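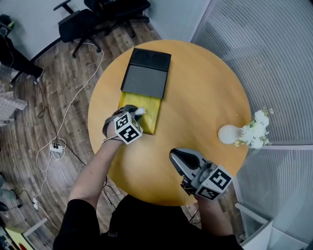 Sisside project: progress report to the Evangelista fund
Reporting period: February through May
Prepared by Eimear Ó Dálaigh, with sections from Mirela Tavares and Alcides Damasceno

Dear Kristine,

Thank you for your patience with the earlier draft, and for the very helpful notes you sent back on it. You asked for less about the grippers and more about the software, and I have tried to do as I was told, although you will find that I wander a little when I get to the tracking work, as it has eaten most of my spring.

Where we are

As you will remember, the grant pays for the software that turns two-handed demonstrations into something a robot arm can learn from. A person wears a head camera, holds a gripper in each hand, and does an ordinary table task such as sliding a box open. Our code has to work out where both grippers were in space at every moment, where the fingers were, and which stretches of the recording are good enough to train on. At the end of the last period we could do this for one hand fairly well and for two hands rather badly. We can now do it for two hands well enough that Alcides trusts the results, and Alcides is not an easy man to please.

We have 3890 demonstrations recorded to date. Of these, 3537 pass all the automatic checks and are in the training set. The remainder are kept in a separate store, and Mirela goes back to them whenever the tracker changes to see whether any can be rescued.

Tracking the grippers

Each gripper carries a cube with printed markers on its faces, and the head camera finds the cube and works out its position and angle. With one cube this is a solved problem, more or less. With two it gets messy, particularly on the box tasks, where the hands work close together and one wrist will happily cover the other cube for half a second at the worst possible time.

Our first fix was to smooth over the gaps, and I am sorry to say that I defended it for much longer than I should have. The smoothed paths looked lovely on screen. When Mirela replayed them on the arm, the left gripper drifted sideways just as it should have been pressing on the end of the tray, and so the box was pushed around the table without opening. It took us the better part of a month to trace that back to the smoothing, partly because we had all been looking at the policy code.

The new tracker, which went in during April, fits both cubes together. It uses the head camera's own motion, and it carries two possible answers forward whenever a cube shows only one face and the angle could be read either way. Once a second face comes into view it drops the wrong answer and goes back to correct the earlier frames. Where it still can't decide, it marks the stretch as unknown and leaves it alone. I find I like a gap in the data much better than I used to!

One loose end here is marker glare. Under some of the ceiling lights the white parts of the cube wash out and the detector loses the corners. Érica has a small change to the exposure settings that helps on some recordings and makes others worse, so for the moment it is switched off by default.

Splitting the demonstrations into steps

Mirela writes: The splitter takes a full recording and cuts it into reach, contact, push or pull, and release. It works from finger position and from how the gripper moves relative to the object, and it now handles each hand on its own timeline. Earlier versions forced both hands to change step together, which made no sense for a task where one hand moves the tray and the other waits nearby. Letting them run separately meant rewriting the storage format, and I would like to apologize again to everyone who had scripts that read the old one. A converter is in the tools folder and it has been run on everything we have. The weakest part is still contact. A fingertip resting on a surface and a fingertip just above it look very much alike from overhead, and the splitter tends to call contact too early. I have corrected 40 recordings by hand to use as a reference, and I would like to do more before I change any thresholds.

The review tool

This was not in the original plan, but you kindly agreed to let us move some of the hours across, and I think it has been the best use of them. Pinside is a small browser page where a reviewer can scrub through a demonstration with the tracked paths drawn over the video. Anything marked unknown shows up as a gray band along the bottom. Érica Bragança built it in her first weeks with us and has been improving it ever since, mostly in response to my complaints. So far 946 demonstrations have been reviewed in it by a person, and the notes are saved next to the recording so that they survive when we re-run the tracker.

Training and playback

Alcides writes: I have trained the two-arm policy on three task families, namely sliding boxes, lids, and stacking. Lids are good. Stacking is fair, and most of the failures come at the release, where the arm lets go and then lifts at a slight angle. Sliding boxes improved a great deal with the new tracker. The arm now keeps steady pressure on the tray in most trials, though it still hesitates if the box begins at an angle to the table edge. I have also put a limit on how fast the planner may correct itself between steps. The old behavior was a sort of twitch that was unpleasant to stand beside. I don't want to report success rates yet. The test set has changed twice this period, and the numbers from before and after should not be compared.

What has slipped

The connection to Flundeo, our planning package, is late. It was due at the end of this period, and it will now come in the middle of the next. The delay is my doing: I kept Mirela on the storage format when she was supposed to have moved over. The planner can already read our steps, but it can't yet ask for a new one partway through a task, and that was the promise.

Written instructions for outside users are also thin. There is a page on installing the tracker and a page on calibrating the head camera, and both need an afternoon with somebody who has never seen the code.

Next period

We will finish the Flundeo connection, freeze the test set so that Alcides can give you proper figures, and extend Mirela's reference set for contact. If the budget allows, I would also like to keep Érica on the review tool for one more period. The request is on the usual form, and I have attached the hours.

I'd be very glad to show you the playback by video call whenever suits you, ideally before noon, when the arm is free.

With warm thanks from all of us,
Eimear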